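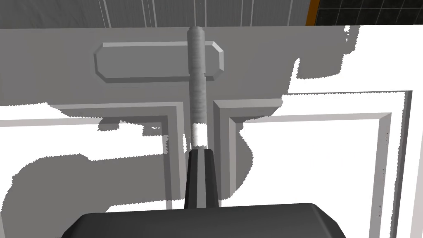

Fig. 1. Cena simulada: haste cilíndrica na ponta do dedo da garra, diante da frente do armário. Faixa branca junto à pega.

Fórum Utik › Normas e boas práticas › Manipulação em simulação

Assunto: Critério de aceitação para hastes verticais diante de mobiliário

Vasiliki Xenos (moderação)
quinta-feira, 09:14
Submete-se a discussão a redação do ponto 31 do guia interno. Propõe-se que nenhum ensaio com objeto comprido seja aceite sem verificação da pose da haste em relação à garra, por leitura direta do simulador. A imagem não deve constituir prova suficiente de alinhamento. Na figura, a haste coincide com a divisão vertical entre as duas portas, o que dificulta a apreciação da distância ao armário.

nereck_ensaios
Manifestamos concordância quanto ao princípio. Solicitamos, porém, que o texto fixe a frequência da leitura. No nosso conjunto de 1229 episódios foi registada apenas a pose inicial, e a revisão posterior revelou-se morosa.

gkikas_qualidade
Discordamos parcialmente. A exigência é adequada para ensaios de validação, mas excessiva para os exploratórios, que na nossa unidade são cerca de 2000 por mês. Sugerimos amostragem.

galusthorpe_lab
A amostragem não nos parece aceitável quando os resultados são depois citados em relatório. Acresce a questão da iluminação: as manchas brancas sobre as portas, de contorno serrilhado, apagam boa parte do relevo das molduras. O guia deveria obrigar à declaração dos parâmetros de sombra.

gkikas_qualidade
A iluminação é matéria do ponto 48 e deve ser tratada nesse âmbito. Mantemos a reserva quanto aos ensaios exploratórios.

nereck_ensaios
Subscrevemos a separação dos dois assuntos. Perguntamos ainda se a faixa branca pode ser adotada como referência visual da altura de preensão.

Vasiliki Xenos (moderação)
A título auxiliar, sim, desde que a cota da faixa conste da ficha do objeto. A leitura da pose passa a ser pedida no início e no fim de cada ensaio de validação. O regime dos exploratórios permanece em aberto; as propostas de redação devem ser enviadas até ao final de abril, neste mesmo tópico.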